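Gendaten, Clatville site
Packing bench inspection, Room 13
Inspector: Esther Waweru
Monday, late shift

1. Bench surface clear of sharp edges and splinters. Pass.
2. Walkway behind bench free of stock. Pass. Two cartons moved before inspection.
3. Plastic baskets: check rims, perforations and both handles for cracks. Pass.
4. Hard cases with foam lining: lid must stay up unassisted. Pass. Hinge on case 736 is stiff. Oil before October.
5. Clear bags: check side seams and bottom corners. See comment.

Comment on 5: Bags are to be checked filled, hanging free, with the opening at the top. A bag that splits at the seam is discarded and the contents repacked.

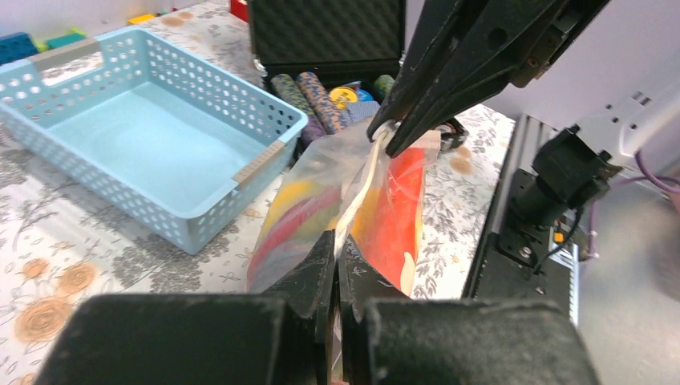 The Zein bags are thinner than the Adham stock they replaced. Fill limit stays at 10 items per bag until the new batch has been load tested. Sample size for the test is 50.

6. Suffocation warning sheet posted at bench. Fail. Sheet missing, reprint requested.
7. Waste film bin emptied at end of shift. Pass.
8. Extinguisher tag in date. Pass.

Open items: 4, 5, 6. Recheck item 6 at next shift start.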